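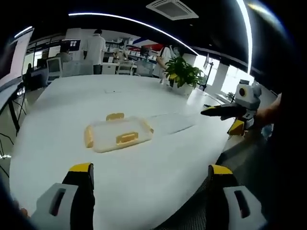

Ileana Mocanu asked, on reading the previous report, whether a comparison of fingertips could be trusted at all when the person holding the tool can squeeze harder without noticing. She would like to see the grip force logged before any more money is put into recordings.

Grip force is now logged. Each hand-held gripper has had a load cell fitted in the trigger linkage, and the reading is saved with the camera stream and the finger opening. The cell measures the pull on the linkage, so the force at the fingertip is calculated from the opening angle. The calculation was checked against a spring balance at three openings. It agrees well when the fingers are nearly closed and less well when they are wide open, where the linkage flexes. Readings at wide openings are kept but left out of the comparison.

Work package 2: Fingertips and cameras for two-handed tasks

Progress this period

The target agreed with Kaltberg was 2000 accepted recordings for the work package. At the close of the period 1226 had been accepted. The shortfall comes mostly from the first weeks, when the clocks on the left and right grippers drifted apart during long sessions. The drift did not show in either video when played alone. It was found when the two finger openings were plotted together, and the affected recordings have been withdrawn. Both grippers now take their time from a single controller, and the offset is checked at the start and end of every session.

Two fingertip compounds are being compared. The Nikine tip is the softer and was the one used in work package 1. The Dalen tip is harder, has a shallower tread and is fixed with a screw in place of adhesive. Both have the same outer shape. Operators are not told which is fitted, though the softer one can be recognised by touch.

The test object is a clip-lid plastic container, handled with one gripper in each hand. The tasks are to lift it level, to turn it end for end on the table, to hold it down by its corners, and to open and close the clips.

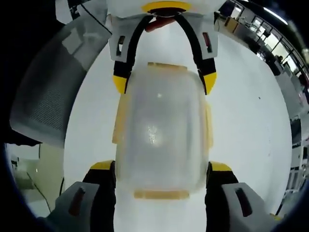 Corner holds gave the clearest difference between the compounds. With the Nikine tips the container stayed put at a lower logged force, and the operators corrected their hold less often. With the Dalen tips the force had to be raised, and on some runs the wall of the container flexed enough to release a clip on the opposite side. For turning, the order was reversed. The Nikine tip tended to stick and then let go suddenly, while the Dalen tip slid evenly and the container finished closer to the marked position. Level lifts showed no difference that we would be prepared to defend.

Clip opening is unsatisfactory with either compound. The rounded end of the tip does not get under the lip of the clip reliably. Operators have found ways of working around this by tilting the wrist, and those movements are of little use for a fixed arm with less freedom at that joint. A version with a thin edge has been drawn but not made.

Wear

One pair of each compound was put through 2000 closing cycles on the bench against a flat polypropylene plate. The Nikine tips lost tread along the inner edge and picked up a shine. The Dalen tips showed little wear, but one fixing screw had worked loose by the end of the run. Thread lock has been applied to all Dalen tips in use. The bench test does not include sliding, so it probably flatters both compounds.

Cameras

The wide lens has been retained on both grippers. The narrower Cindia lens gave a sharper view of the contact but lost sight of the other gripper during turning, which made it hard to recover the distance between the two hands. Clear and frosted plastic remains a problem for either lens under strip lighting, as glare on the lid can hide the edge that the tracking relies on. Lower exposure helps with this and makes the fingers too dark under daylight-only conditions. Exposure is currently fixed for each session and noted in the log.

Changes to plan

The transfer trials on the fixed arms will start with the lift and the corner hold only. Clip opening is moved to the end of the work package, subject to the thin-edged tip being ready. No change to the budget is requested. The cost of the load cells was met from the line for spare parts, which leaves that line nearly spent, and a further controller failure would have to be discussed with Kaltberg.

Next period

Recording continues with both compounds. The Nikine tips will be replaced at fixed intervals so that worn and fresh rubber are not mixed in one set. The force calculation will be repeated with a stiffer linkage, and if the wide-opening readings improve they will be added to the comparison. A table of force by task and compound is due to Ileana Mocanu in December, together with the list of withdrawn recordings.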